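Urton revises stone sealing guidance for rental kitchens

Urton's housing office has revised its maintenance schedule for marble countertops in city-owned rental units. The new schedule takes effect in September and covers 691 apartments.

Under the old rules, stone surfaces were resealed once every 3 years regardless of use. Units will now be checked at each change of tenant with a water drop test. If the stone darkens within 40 minutes, the counter is cleaned, left to dry overnight and sealed again.

Crisóforo Xolalpa, who supervises interior repairs for the office, said most damage on record is etching from vinegar and citrus cleaners — a problem sealant does not prevent. Etched areas will be repolished by hand, starting at 200 grit.

Tenants will receive a one-page care sheet with the lease. Repair requests go through the Assunção Street desk as before. 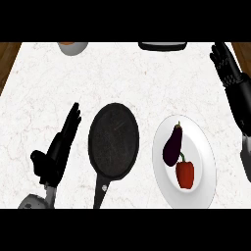 White marble countertop with faint gray and pinkish veining.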